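July, late evening

I did not plan to write today, but I am not sleepy and the tea is still too hot. So I will put down what I did with the clothes, before I forget it.

Since the trip to Lostia I have lived from the bag. Everything was clean already, because Purificación Montoya let me use her machine the last night there, but I never put anything away. Every morning I pulled out one shirt and the rest became more wrinkled. Sunita called at 6 and asked if I was unpacked, and I said "almost," and then I was ashamed and began.

I did it in the room with the gray sofa, because there the light stays longer. My mother always folded on the bed, but in my bed I would only lie down. A sofa is better, you have to stay on your knees or on your feet. 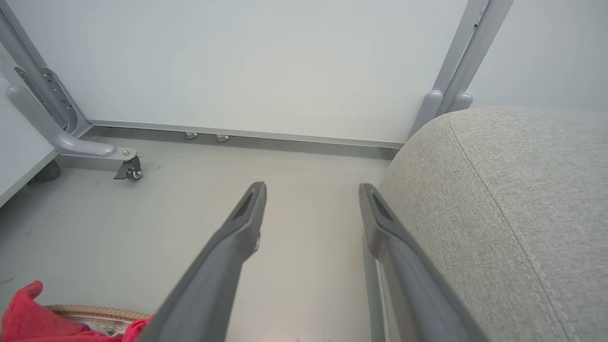
The red one, the basket, and a corner of the sofa.

The red things I wanted to keep apart from the white ones. This is an old fear from my student time, when I washed one new red sock together with everything and my roommate Asabe Okoro had pink pillowcases for 2 years. She still mentions it in her letters. I know that clean clothes cannot color each other in a basket, but my hands do not believe it.

I began with good order and after a while the order was gone. I took a thing out, looked for its place, put it on the sofa "for one moment," and took the next one. I think I am not a bad folder, I am a bad finisher. Amos Haverford told me once that he folds all his shirts in front of the radio news and must be ready before the weather report. I tried to do it with music, but I only stopped to listen.
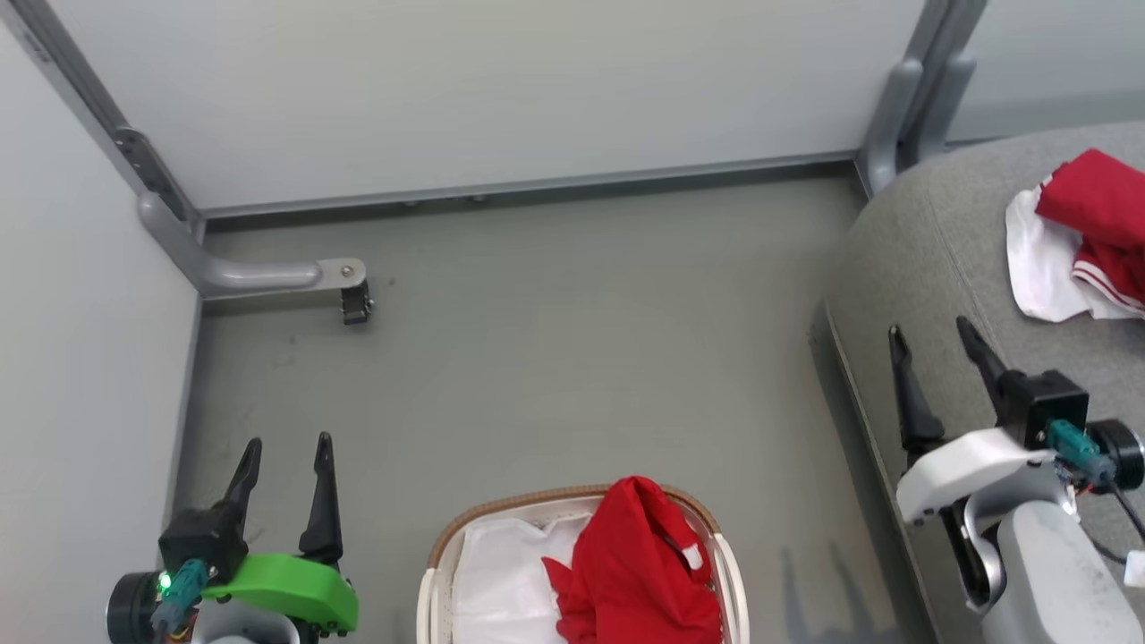
Red and white on the sofa, red and white in the basket. So much for keeping apart.

Then I sat on the floor and looked at the wall for a time. I do not often look at this wall from so low. It has smudges and a thin curved scratch, and I tried to remember if the scratch was there when I moved in. Cletus Calloway would know, he made the list with me then, and he wrote down even the smallest mark. I should look for this list. Probably it is in the Kivcombe folder with the heating papers. There is also a small dark mark higher up, and I will try it with a damp sponge – only softly, so it does not become a bigger mark.

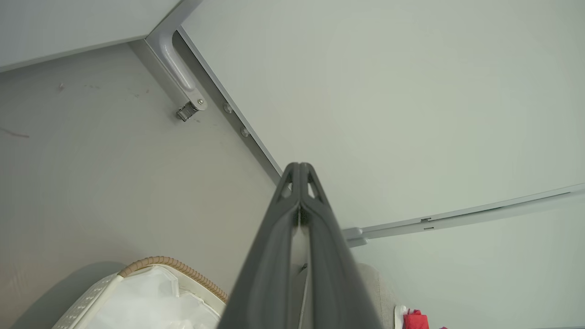
For tomorrow

Find the list from Cletus.
Sponge for the wall.
Write back to Asabe and say nothing about socks.
Ask Purificación if I forgot my blue towel at her place.
Call Sunita after lunch, and this time tell her the truth about the bag.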